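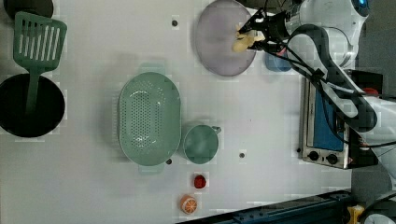 La dînette qui reste sur la table

Chez nous, à Karncombe, la dînette n'a pas de caisse. Elle habite une table blanche, et c'est là que les enfants cuisinent le mercredi, parfois jusqu'au soir.

J'ai choisi les couleurs avec patience : le vert pâle pour la passoire, le bleu pour le petit bol. J'aime que chaque chose ait son ton et qu'on la retrouve sans chercher.

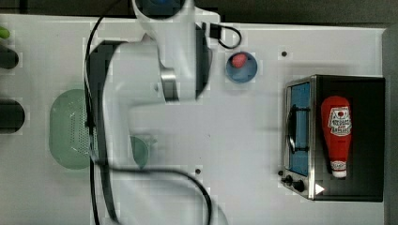 Judit Szénási

Le mini-four est la pièce la plus grande, et je l'ai longtemps refusé. Ma fille dit que sans four il n'y a pas de restaurant. Elle avait quatre ans, elle avait raison.

Pour les fruits, je garde peu. Une fraise, une tranche d'orange, et le menu change quand même tous les jours.

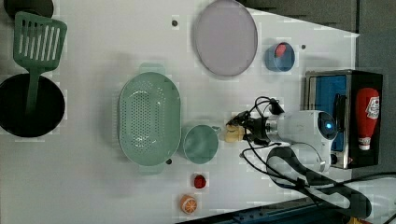
La poêle à gauche, la passoire au milieu, les fruits devant.

La spatule verte dort sur la poêle, c'est sa place. L'assiette lavande sert à présenter le plat, et là les enfants deviennent très sérieux.
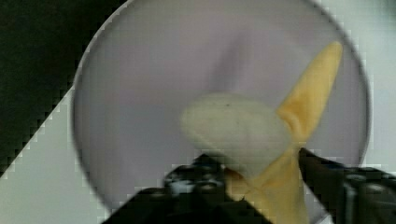

Banane à moitié épluchée, au-dessus de l'assiette lavande.

Le soir nous lavons tout à l'eau tiède et nous laissons sécher sur un torchon.

Commentaires (2)

Fidance : La même passoire chez nous, elle sert aussi de chapeau.

Dawber : Et pour ranger, vous faites comment avec deux enfants ?

Contact | © Cumar | Haut de page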